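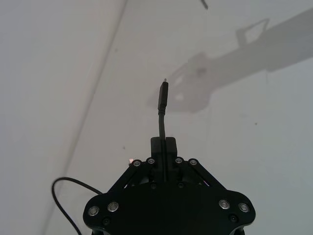

A Month of Teaching Plugs

December 2023

I have been meaning to write this one up for weeks, and every evening I sat down to do it I ended up back at the bench instead, so please forgive me if it comes out in a bit of a heap. A few of you wrote after the last post asking how the plug project was coming along, and whether I'd given up on it. I haven't! I have slowed down a lot, though, and I think the slowing down has been good for it.

For anyone new, the short version is that I'm trying to teach my arm to pick up a thin cable and put the plug on the end of it into a socket. I don't write out the motion in code. I drive the arm through the task myself with a little hand controller, the computer records everything while I do it, and later on a program called Tollo learns from the recordings and has a go on its own. The controller is a Bitside, bought used, and the driving software is Zamholm, which I grumble about but would miss terribly if it went away.

People who haven't tried it tend to assume that the driving is the easy part. I did too. I've been plugging things in since I was small, and I can do it behind a bookcase in the dark with my cheek pressed against the wall. But when I do that I'm feeling for the socket with my fingertips, wiggling and nudging, and none of that comes back to me through the controller. All I get is what the wrist camera shows me and whatever I can see by leaning over. The first night I spent an entire evening on it and went to bed with four recordings I was willing to keep (and one of those I threw out the next morning, over coffee, feeling ashamed of myself).

What helped most was changing where I grab the cable. I used to take hold of it well down its length, since that was the easiest place to get the fingers around it, and then the plug would flop over like a tired tulip and I'd be chasing it all over the place. Now I pinch it closer to the plug, close the fingers all the way, and bring it upright before I do anything else. It still leans a few degrees to one side more often than I'd like. A slim black plug on a thin black cable in black fingers is also a lot of black to sort out on a small screen, and I've learned to look for the little metal tip and steer by that.

I've left the lean in the recordings, by the way. My first instinct was to keep only the tidy ones, where the plug stood up straight as a candle, and the program I trained on those was lovely to watch right up until the plug tipped a little, and then it had no idea what to do with itself. It had never seen me fix anything. So now when the plug leans I leave it leaning and correct for it by turning the wrist, slowly, and I let the machine see me do it. I even start some of them badly on purpose. It feels very strange to practice being clumsy after working so hard to stop.

The other thing I want to talk about is shadows, which I had not thought about at all. I put up plain white behind the work so there'd be less clutter for the camera, and I was very pleased with how clean it looked. Then I turned on the lamp and the arm threw a great gray shape of itself across the right-hand wall, gripper and all, moving whenever it moved. For a while I was sure this was ruining everything. I tried the lamp higher, I tried it lower, I tried draping a pillowcase over it (don't do this, mine got hot enough to smell). In the end I went the other way and let the shadow be, and moved the lamp a bit between batches so it never falls in quite the same spot for long. My hope is that the program will learn to ignore it. I can't prove it's working, but the newer runs do seem less rattled in the evenings, when the room light is different.

Some numbers, for the people who like them. I have 1,000 recordings saved now, which was the goal I set at the start because it sounded like a nice grown-up amount. I went back through the most recent batch of 69 to mark the ones where I hesitated, and I had to mark 32 of them. Nearly all the hesitating comes in the same place, when the plug is lined up and I haven't quite made up my mind to push. You can feel me holding my breath in the recordings, if that makes sense. And sure enough the trained version does it too! It comes right up to the socket and hangs there, thinking it over, exactly as I do. I laughed out loud the first time, and then I was a little embarrassed, the way you are when a child repeats something you say in traffic.

So that's the job for the rest of the month. I'm redoing the hesitant ones, and I've given myself a rule that once it's lined up I push, and if I miss I miss, and I back up and try again with the recording still running. I've also started doing shorter sessions, because my thumb goes stiff and I get careless toward the end, and careless recordings are a different thing from the deliberately clumsy ones, even if they'd look much the same to you.

A reader asked whether I'd considered Perić's method of moving the arm by hand, where you take hold of it and walk it through the task yourself with the motors gone slack. I tried it for a weekend. It's wonderful for big sweeping motions and I'd recommend it to anyone who is just starting out, because you get a real feel for how the joints want to go. For this task my hands kept ending up in the camera's view, and I found I was shoving the whole arm when I only wanted to turn the wrist a hair. I may come back to it for the part where the cable gets picked up off the table, and keep the controller for the fiddly end.

Next on the list is a second cable, a stiffer one, to see how much of this carries over. I also need to do something about the slack, which loops out to the left of the arm and makes me nervous every time I turn the wrist that way. I've been thinking of a clip, or possibly just a piece of string.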